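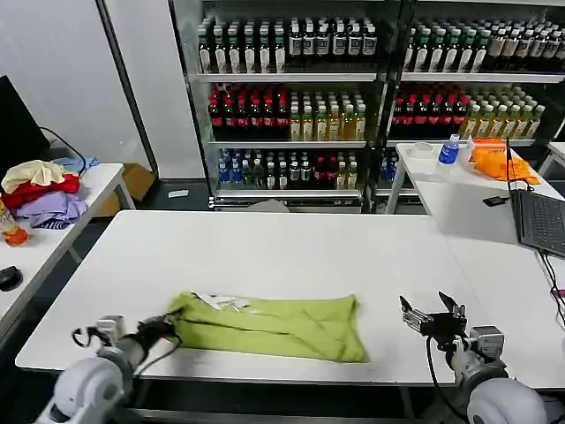 About us

Iltlow is a clothes sorting and folding room on Brolletgate, just up from the bus stop in Ernilton. People bring us clothes they've finished with, we sort them, smooth them, fold them and get them out again to families who can use them. We've been at it for five years and we still get excited when a full bag comes through the door!

It began with Chenxi Su and a spare room that had stopped being a spare room. She had offered to look after the outgrown school clothes for one class, word got round, and by September there were 13 bags on the landing and two more in the bath. A friend found us the place on Brolletgate and we moved in with a borrowed table and a kettle.

What we do all day

Mostly we fold. Everything gets tipped out in a heap first, all colours together, and then each piece has a turn on a clear table by itself. We spread it flat, look for the label, check the seams and cuffs, and smooth it from the middle outwards. Bright tops are a favourite here (lime green especially, you can find one in any pile), and there's a real pleasure in taking something creased and scrunched and turning it into a neat square.

We like white tables for this. A pulled thread or a small mark shows up straight away, and dark things are so much easier to check than they were on Chenxi's old brown dining table.

Folded clothes go by size, then by kind, and the parcels are made up to order. A parcel usually has 11 pieces in it, enough for a week or so with a bit of choice. Schools, health visitors and the Amini family centre ask for them on behalf of the people they see, and you can ask for yourself too. We don't need a reason or a form filled in.

What we can take

Clean clothes in any size, from newborn up. Jumpers, T-shirts, trousers, pyjamas, coats. Missing buttons are fine, we have jars of them. Please keep back pillows, duvets and single socks, though we do admire your optimism about the socks.

Come and see us

The door is open from 10 in the morning until 3. Come and drop off a bag, or stay for an hour and learn the Iltlow sleeve tuck, we love showing people! Parking is easiest behind the library.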